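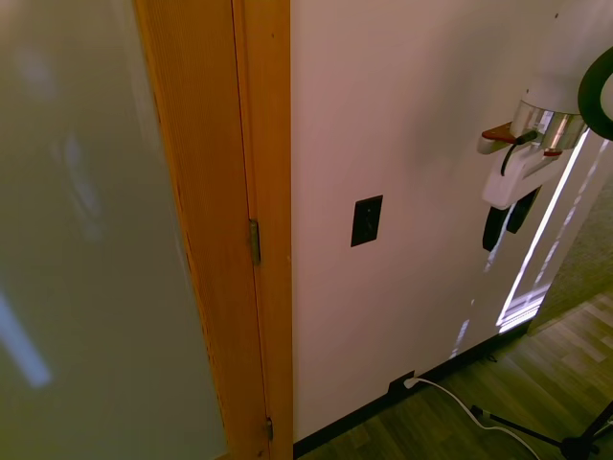
I have a spreadsheet for the robot budget now, and it has tabs! Plural! When I started planning in January it was one line that said "arm" with a scary number next to it, and I thought if I could get comfortable with the scary number I was finished. The arm turned out to be the easy part to price, because you ask for a quote and somebody sends you one. What took me the rest of the year was the stuff that sits next to the arm, or under it, or between it and the wall. Take the white cord going from the outlet plate down over the floor and past the tripod leg. Nothing in my first budget covered where cords go. There's now a whole tab called "floor," and it's my favorite one.

A few of you wrote in after the last post asking what I'd do differently if I were starting over with the same money, so I'm going to go through it while it's fresh. I should say up front that I'm one person with a day job and a spare room, and my idea of a serious purchase meeting is me and a pot of coffee.

First, the gripper. I spent weeks comparing arms and picked the gripper in one evening, which was backwards. The gripper is the thing that touches the world, and my tasks are all about handles and doors and switches, so what I cared about was how the fingers close and whether I could swap the tips. I almost went with a two-finger model from Verbruggen that had a gorgeous data sheet, and then I saw that replacement tips came only as part of a kit at $300. For tips! I'm going to wear out tips, that's the one thing I know for sure about myself. The one I ended up with has plain black fingers and the tips come separately, and I've been very happy with that decision every single time I've scuffed one.

Second, cables. The cable that comes off the front near the collar and curves down over the gripper has a thick connector on it, and I had planned for the cable but not for the room it wants. If you're working close to a wall, budget some space for the bend. I moved my whole base position on paper twice after figuring this out, and moving it on paper is free, so please do it on paper. I used masking tape on the floor too, and walked around inside the tape holding a broom at arm's length to see what I'd hit. I hit the door. Very useful broom.

Third, stands and tripods. Oh boy. I put down one stand in the first version and figured I'd borrow anything else from my photo gear. Then I priced a proper one from Woreck at $366, choked a little, and went looking for something cheaper. I found a Sundex for $310 that did nearly the same job, and for a while I was extremely pleased with myself over fifty-six dollars. Then came the adapter plate, and the longer bolts for the adapter plate, and shipping on the bolts. I would have been better off with the Woreck. It's in the "lessons" tab, in red.

What I missed completely is that a tripod takes up a lot more floor than it looks like it will. The legs go out and out. Measure the legs fully spread and add that to the tape on your floor before you order anything, and think about where your own feet are going to be when you need to reach past it.

Fourth, light. I do a lot of work near a wall that gets strong sun for part of the day, and on a bright day there are long white strips of it slanting down to the baseboard. It's beautiful and it makes my life harder. Shiny door panels pick up reflections too. I've put blackout shades in the budget, then taken them out, then put them back. Right now they're in. My friend Padmavathi Hegde, who has set up more of these rooms than I have, told me to wait and live with the sun for a season, so I know which hours are bad before I pay to fix all of them. I think she's right, and I also really want the shades.

Fifth, the boring reserve. I keep $300 in a line called "oops" and I refill it whenever I dip into it. So far it has paid for a power strip with a longer cord, a box of cable clips, hinge screws, a second set of hex keys (the first set is somewhere in this house, I believe that in my heart), and return shipping on a bracket I ordered in the wrong size. None of those are exciting. All of them would have stopped me for a week if I'd had to talk myself into each one.

On the question of buying used: yes, look, but ask for the hour count and ask whether the controller is included. I came very close to a used arm from a reseller in Vutbridge at a price that made my hands sweat, and the controller was a separate listing. The seller was perfectly nice about it. I just hadn't read far enough down the page because I was so excited. Now I make myself wait overnight on anything bigger than the oops line.

And if you're going to share a room with the thing, go look at your outlets and light switches before you settle on a layout. I mean walk over and look at them. I had a lovely plan drawn up with everything along one wall, and the plan didn't have a single outlet on it. I'd drawn the window. I'd drawn a plant!

Next on my list is a second set of fingertips in something grippier, and maybe a cart with locking wheels so the laptop can stop living on a chair. I've got two carts open in browser tabs right now and they're almost the same cart. If you have strong feelings about casters, the comments are open and I will read every word.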